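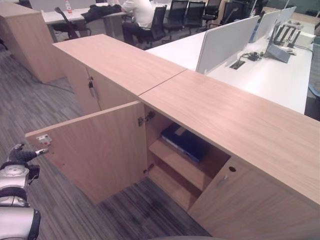
The Scarf from Rarnusico

In September, Man-sik Heo bought five balls of gray wool from the shop on Fumard Street. He was sixty-eight years old and he had never held knitting needles before.

"Who is it for?" asked Liam Foley, the owner.

"For my daughter. She moved to Rarnusico. It is cold there already."

Liam showed him how to cast on. Man-sik's fingers were thick from many years in the boat yard, and the loops fell off the needle again and again. Liam did not hurry him. When the shop closed, they were still sitting at the window with 2 cups of tea, and the scarf had three rows.

At home Man-sik knitted in the kitchen, with the radio low. His wife had knitted in the same chair. She used to count the stitches in a whisper, and if he spoke to her she lifted one finger, and he had to wait. Now he understood that finger. He counted in a whisper too, and when the telephone rang he let it ring until the end of the row.

It was his daughter.

"Why did you take so long? I was worried."

"I was busy," he said.

"Busy with what?"

He looked at the gray thing on his knees. It was wide at the bottom and narrow in the middle, and near the first edge there was a hole where his thumb could go through.

"With nothing. Do you still like gray?"

She was quiet for a moment. "Mom's scarf was gray," she said. "I lost it on the train, when I moved. I didn't want to tell you."

He put his thumb in the hole and took it out again.

"What is your new address?" he asked. "Say it slowly. I have to find a pencil."

"Gallagher Road, 1074," she said, and he wrote it down on the paper band from the wool.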